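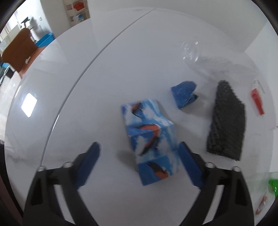
Sumlow Hand-Held Gripper
Planning and Purchasing Information

The Sumlow is a two-finger gripper operated by hand and supplied to institutions that record handling tasks before committing funds to a robot arm. It is offered by Babaei to universities, colleges and public laboratories. Orders from private companies are handled by our Skusthorpe office.

What is supplied
Each unit comes with one pair of black plastic fingers, fitted with blue gripping pads, and a carrying case. Pads are treated as consumable items and may be ordered separately in packs of 11. The camera is quoted on its own line, as many purchasers already hold a suitable model.

Suitable items
The gripper is intended for light household goods such as tissue boxes, folded cloths and clear plastic bottles. The opening between the fingers is 86 mm at its widest. Items broader than this should be turned so that a narrower side is presented to the pads. Glassware and sharp tools are not covered by the warranty.

Planning a work area
A plain table with clear space on all sides is sufficient. White glossy tops are acceptable, although ceiling lights will be reflected in them and purchasers may wish to try a matt cover first. The floor should be kept clear where the operator will be walking. A recommended table height of 70 cm applies to seated work only.

Budgeting
Purchasers are advised to enter the gripper and the pads under separate headings, as most finance departments class the pads as running costs. Task objects are seldom included in quotations and should be allowed for locally. Where two operators will work at the same time, 2 complete units are required; fingers may not be shared between handles.

The Mismont wall bracket, listed in the September price sheet, does not fit this model.

Ordering
Written quotations remain valid until the end of the financial year in which they are issued. Prices exclude VAT and delivery. Returned units must be sent in the original case with the order number attached.

Page last revised: December 6, 2024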